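# Gedo: teaching a secondhand arm to put the groceries away

Project report, Trinh Lục and Hưng Đinh
Shared workshop, Dindham

We wanted to build something that would still be fun when it went wrong, and a fruit-sorting arm has turned out to be a great choice for that. Gedo (that's what we call the arm, and also the whole project by now) picks fruit up off a table and drops it into a basket. The first time it did this without one of us holding the emergency stop, Hưng yelled so loud that people came in from the wood shop to see who was hurt.

## What we started with

The arm came with no gripper and no manual, but the joints were good. Irja Honkanen, our advisor, let us have a bench by the back wall for the semester on the condition that we bolt everything down. We added:

- a two-finger gripper, third version
- a depth camera on the wrist
- a Matić controller board, plus a second one after we fried the first
- a white tabletop and baskets from Yến Khổng's kitchen

Total spend was $358, and a big chunk of that was the second board.

## The gripper

Version one had flat fingers and shot limes across the room. Version two had soft pads that gripped beautifully but peeled off after a day or so. Version three has longer, narrower fingers on black angled brackets, and we love it. It can come down next to a fruit without knocking its neighbors, and there's enough travel to get around an apple.

We also moved the motor closer to the wrist. That made the end of the arm heavier, so the shoulder sagged when it reached out far. Hiếu Phí helped us write a small correction for that – it just aims a little high, depending on reach – and the sag stopped mattering.

## Seeing the fruit

All the software runs in one program called Nerkum. It takes a picture from the wrist camera, finds anything round enough, guesses what it is, and picks a grasp point. Color did most of the work at first. Oranges were easy from day one. Limes gave us trouble when they had yellow patches, and for most of June the program was sure they were small lemons.

The fix was more training pictures, taken with the fruit turned every which way. We shot 107 of them in one long evening. After that the lime problem mostly went away, and the apples got better too, which we hadn't even been trying for!

## Test setup

For the final tests we used two baskets, a dark one and a lighter, shallow one, with loose fruit out in front. Fruit went down by hand in a new spot each time, so the arm couldn't get by on memorized positions.
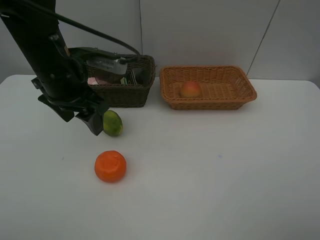 We ran 20 picks and counted a pick as good only if the fruit ended up in the right basket and stayed there. Gedo got 16. Of the 4 misses, two were limes that rolled when a fingertip brushed them, one was an apple dropped on the rim, and one was a plain software crash in the middle of a move. The crash is fixed. The rolling isn't, and we think the approach angle is to blame: coming in at a slant, one finger gets to the fruit well before the other.

## What we'd do next

Straight-down approaches are first on the list, with slower closing for anything small. Trinh wants to try a pear. Hưng wants to reroute the camera cable along the arm, so we can stop worrying about it every time the shoulder turns.

The bench is ours until the end of the semester, and the code and bracket drawings are on the workshop's shared drive in the Gedo folder. If you want to run it, read the startup notes first and power the controller before the camera.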